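Last updated 9 Oct 2022

This page covers how to reset the long work table and the shelves beside it at Skuvton. The job takes 13 minutes if the bins are already where they belong. Do the table first, then the shelves, then the cloths.

## Clear the table

1. Move loose papers, pens and cups off the white tabletop. Cups go back to the Kelov kitchen, even the clean ones.
2. Leave the desk lamp where it stands. The base should sit flat, with the neck turned so the head doesn't knock the shelving.
3. Put the small card stand back on the table after wiping. Visitors look for it.
4. Push the green chairs in so their backs line up. 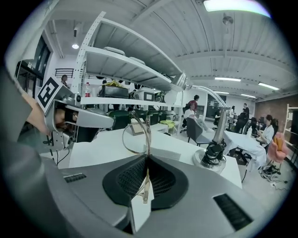
*Lamp, card stand and yellow cloth on the table, with the white shelving behind.*

## Sort the shelves

1. Bottles and small boxes go together on the lower shelf of the metal unit. Turn labels to the front.
2. Keep lids on the upper shelf. If a lid has no container, hold it until December and then throw it out.
3. Line the green-lidded bins up along the wall, fronts even with the shelf edge. Close every lid – a lid that won't close means the bin is too full.
4. Empty bags get folded flat before they go up top. Don't stuff them behind the boxes.
5. Stand the tablet toward the front of the table and the tissue box behind it. Refill tissues from the Trostent carton in the hall closet.

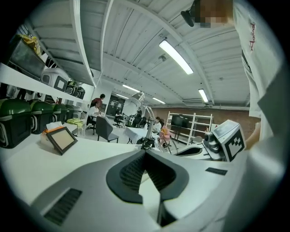
## Cloths and last wipe

Use a yellow cloth for the tabletop and nothing else. Wring it out well, wipe from the far end toward the shelves, and go over the table edge last. Fold the cloth in half twice. Used ones go in the wash bag by the Kennedy room door, and clean ones are in drawer 47.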